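Reading a cease-fire text line by line

10/2/25

The Triver talks produced a published text last week, and I have now read it four times. It is 14 pages long, and most of the coverage quotes page one. The notes that follow concern the other pages.

Article 3 sets the withdrawal schedule. Forces leave the Soylu corridor in stages, the first within 17 days of signature. The text does not define signature. The two delegations initialed separate copies, and the Mornitz side has said its parliament must vote before anything counts as signed. That vote is not scheduled until January.

Article 6 creates a monitoring mission with 8 posts. It gives the mission access "on request" and does not say who may refuse. Glykeria Karamanlidis raised this at the press briefing and was told that the annex covers it. The annex covers vehicle markings and radio frequencies. 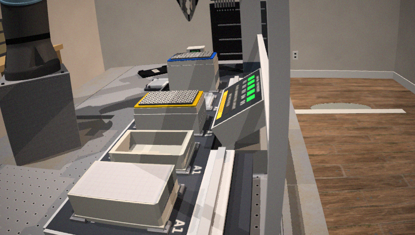 What the annex leaves out

Three items are missing that similar agreements usually contain — a map, a dispute procedure and a named depositary. The map matters most. Article 3 refers to "the line of contact" six times, and the two sides have published different lines. At the northern end they are around 6 miles apart.

Tormod Holmgren argues in his newsletter that the gaps are deliberate and leave room for a second round. I think he is half right. The wording of Article 9 looks negotiated. The wording of Article 6 looks like it was copied from the older Kadthorpe draft, down to the misnumbered paragraph.

I will update this post if the mission mandate is released. Wichai Panyasiri has asked for it in writing. Corrections on the translation of Article 9 are welcome, especially the second sentence, where I went with "suspend" over "halt."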